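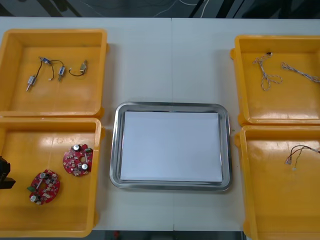

The Lelleo open parts bin is a low, wide container for bench work: kitting, sorting, rework and small-batch assembly. It has thick walls and an open top, so parts can be picked up without reaching down into a deep box. A typical layout puts two bins on each side of the bench with a stainless steel tray between them, wired components in one bin and round red circuit boards in the bin next to it. The rims can sit close together, which leaves the middle of the table clear for the tray.

Bins are sold singly or in packs of 10. Both sizes are molded from the same plastic and have the same rounded rim. The smaller size suits motors, connectors and short wire sets. The larger size is meant for boards and other parts that should lie flat and not be stacked.

Order codes
Small bin, single: 721
Large bin, single: 1,065
Bench set, four bins and one tray: 2,967

The Flerer tray in the bench set is stainless steel with rounded corners and a raised rim. It can also be ordered by itself. Wipe it with a soft cloth and mild soap. Do not use steel wool or scouring powder, which will scratch the rim.

Lining the tray
Plain white paper cut to size makes small parts easier to see and keeps them from sliding on the metal. Leave a narrow margin at the rim so the top sheet can be lifted off with a fingertip. A stack of sheets can be laid in at the start of a shift and used from the top down. Paper is not included.

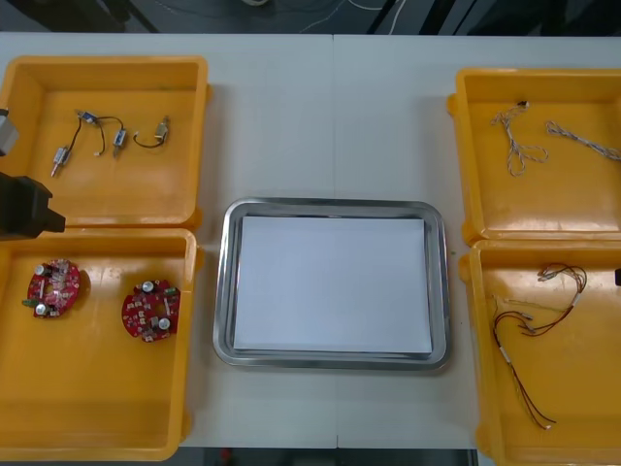

Can the bins be used for boards that are sensitive to static?
The standard bin is plain plastic and gives no static protection. For sensitive boards, order the Skerkine conductive liner, which is cut to fit the floor of either size, and ground the bench as you normally would.

Cleaning and care
Wash bins by hand in warm water and let them dry fully before putting electronic parts back in. Keep them away from solder pots, hot air tools and strong solvents. Light scratches on the floor of the bin do not affect use.

Ordering
Bins, trays and liners ship from the Van Damme warehouse. Bench sets are packed in one carton. Unused bins may be returned in their original packing. Order codes on this page replace those in the May price list.

Page updated November 2007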